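Storkham flea powder

Storkham flea powder is a dry herbal preparation applied to the coats of dogs and cats to discourage fleas and lice. It was first sold in the market town of Storkham and is now made mainly in Sotedgate, where the Rilto works fills nearly 3,000 tins a year.

Composition

The base is food-grade diatomaceous earth, ground fine and sifted 3 times. Dried neem leaf, rosemary and yarrow are added by weight. Older batches also contained pennyroyal, a plant toxic to cats and dogs, and this was dropped when the recipe was revised. The standard tin holds 400 grams.
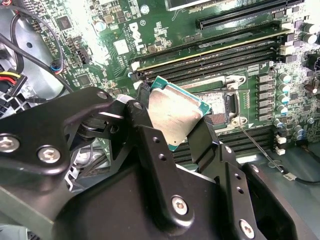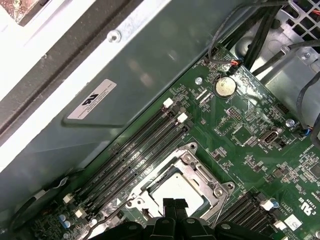 Application

The powder is worked into the coat against the lie of the hair, starting at the base of the tail and ending behind the ears. The face is left untreated. Bedding is dusted at the same time and shaken out the next day. Most keepers begin in spring and stop after August, though indoor animals may be treated all year. Use on kittens and puppies under 12 weeks is not advised.

Effectiveness

Diatomaceous earth damages the waxy outer layer of insects, which then lose water. It works slowly and only while dry – a wet coat must be treated again. The part played by the herbs is less clear. The dust can irritate the lungs of both animal and handler.

Variants

Teixeira powder is a coarser form made for poultry dust baths. It contains no neem.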